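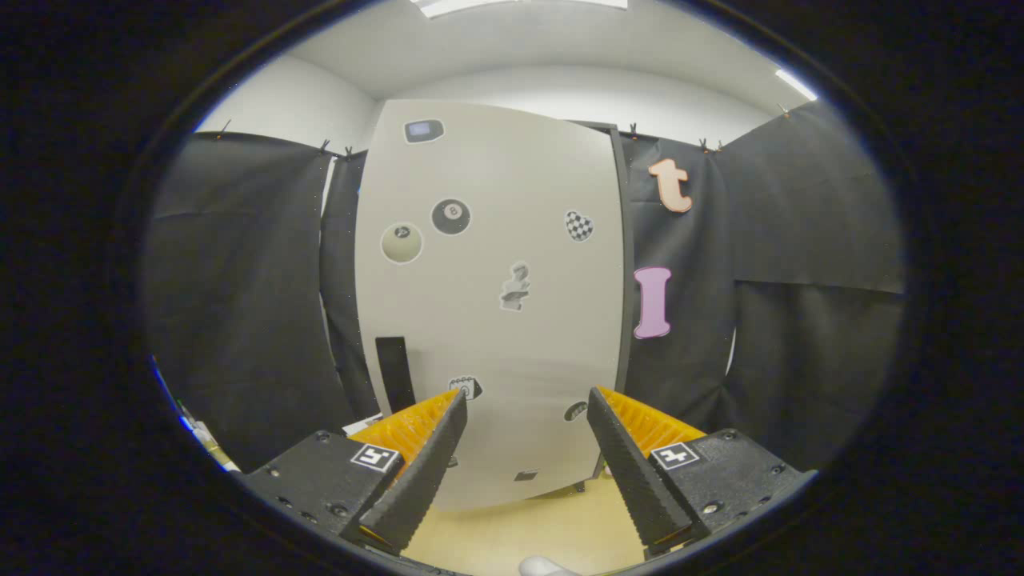

ゾネス社ホイール工場見学とストンデール試走会に行ってきました

9月の終わり、念願だったGosness（ゴスネス）のホイール工場見学に参加してきました。マウンテンバイクに乗り始めてからずっと、手元のホイールはここのものばかり。見学枠に当たったとメールが来たときは、仕事中なのに声が出ました。

朝8時の集合に間に合うよう、前の晩から近くの宿に泊まりました。自転車は輪行袋に入れて、夕方の試走会用にタイヤだけ履き替えてあります。前が新しいSolano、後ろは半分減った同じもの。これがあとで話題になります。

■ リムの部屋

最初に通されたのはリムの成形から穴あけまでの区画です。アルミの押出材がくるっと巻かれて輪になり、継ぎ目を溶接して削るところまで、ガラス越しに全部見られました。削ったあとの継ぎ目を指でなぞらせてもらったのですが、どこがつなぎ目かまったくわからない！　同じ組の人も何度もなぞっていました。

穴あけは思っていたより静かでした。スポークの向きに合わせて一穴ずつ角度が変わるので、機械の頭が右、左と細かく首を振ります。ずっと見ていられます。担当の方いわく、トレイル用の幅広リムは穴の角度を以前よりきつくしたそうで、ニップルの頭が素直に座るようになり、組んだあとの振れ戻りが減ったとのこと。自分で手組みする人なら、うれしさがわかると思います。

■ 組みと振れ取り

いちばん楽しみにしていた工程です。仮組みまでは機械、仕上げは人の手。振れ取り台が並んだ部屋に入ると、ニップル回しのカチ、カチという音と、スポークを弾く音だけが聞こえます。音の高さでテンションの見当をつけて、最後に必ず計器で確かめるのだそうです。見学者も2本だけスポークを触らせてもらえました。私が4分の1回転締めたら、台の針がすっと逃げて、職人さんが笑いながら戻してくれました。あの戻し方が速かったこと。

検査では、組み上がったホイールに横から荷重をかけて、もう一度振れを見ます。ここで振れが出たものは組みの部屋に戻るそうです。「完成」の札がつくまでにこんなに行ったり来たりするとは知りませんでした。

■ ハブの展示

昼休みのあとはハブの展示を見ました。新しいZarei（ザレイ）ハブの分解見本が置いてあって、ラチェットの歯を自由に噛み合わせて遊べます。空転音は前の型より低くて乾いた感じ。好みが分かれそうですが、私は断然こちらです。シールの構造も変わっていて、泥の日に乗る人ほど気になる部分だと思います。グリスの種類を質問したら、量の話で10分くらい盛り上がってしまい、後ろの人たちを待たせました。すみません。

売店で買ったのはリムテープとバルブ、それに限定のボトル。番号入りで、私のは2197番でした。

■ 夕方はStonddaleで試走

工場からバスで移動して、Stonddale（ストンデール）のコースへ。前日の雨で上半分はぬかるみ、下半分は木の根が光っている状態です。貸し出しホイールは工場で見たばかりの幅広リムで、タイヤは自分のものをそのまま移しました。

空気圧はいつもより少し下げて出発。最初の左コーナーで、前輪がぐっと掘って曲がっていくのがわかりました。リムが広くなったぶんタイヤの腰が残っていて、低めの圧でもよれません。2本目は調子に乗って根っこの区間をまっすぐ入り、減った後輪がきれいに横へ流れました。転ばずに済んだのは運です。スタッフの方に「後ろも換えましょうよ」と言われ、返す言葉がありませんでした。

3本目で日が傾いて終了。洗車場では知らない人同士でタイヤの話が止まらず、帰りのバスでも続きました。

■ 行く人向けのメモ

・参加費は試走会込みで100ユーロ。見学だけの枠はもう少し安いです
・1組は16人まで。先に質問をまとめておくと後悔が少ないです
・工場内は写真不可の区画があります。入口で説明があります
・試走会はプロテクター持参。貸し出しはヘルメットのみ
・着替えの靴下は多めに。私は足りませんでした

次の見学は春に予定されているそうです。後輪を換えてまた応募します。

このページを印刷する｜メールで送る

お問い合わせ｜© 泥と木の根と自転車の記録｜ページの先頭へ戻る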